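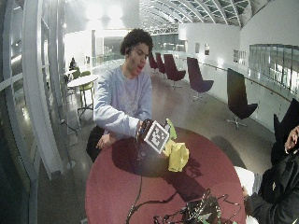 How far from the balustrade should the lounge chairs stand?

Leave 30 cm between the glass and the widest part of the chair, measured with the back turned towards the balustrade.

## 3. Setting out the upper gallery at Hinside

I do the chairs first and the round table last, and I'd suggest you do the same (I've tried it the other way and spent the morning walking round the table with a chair in my arms). You'll want a tape measure, a dry cloth and a second pair of hands.

1. Wipe the bases before you move anything. Grit under a swivel base scratches a polished floor in no time.
2. Carry the lounge chairs one at a time, one person at each side. Hold them under the seat.
3. Set them in a single row along the glass, with the black one at the near end. The purple one goes next to it, then the darker purple-maroon, and the maroon pair finish off the row. I know it's only a matter of looks, but the Bradlow catalogue has them in that order and I've grown fond of it!
4. Turn each chair slowly all the way round. If the back touches its neighbour or the handrail, shift the whole chair along and try again.
5. Bring in the red-topped table. Keep a clear walkway of 175 cm between its edge and the nearest lounge chair — that's for pushchairs and wheelchairs, so please don't pinch any of it.
6. Press down gently on the tabletop at several places round the rim. A wobble usually means a foot needs adjusting, and the Valentini sheet in the furniture folder shows how.
7. Add the ordinary chairs round the table and check you can still get past when they're pushed back.

**Caution:** don't lift a lounge chair by its back. The tall ones feel as if they're made for it, but the seat can swing round and catch your fingers.

**Caution:** never stand on a swivel chair, even for a second, and especially not beside the balustrade.

**Note:** the red top shows every fingerprint. I use a damp cloth and a drop of Ukel cleaner, then buff it dry. Skip the spray polish, as it drifts on to the floor and makes it slippery.

**Note:** the whole job takes me roughly 98 minutes with a tea break. Spare floor pads are in the folder pocket, and I order more each February.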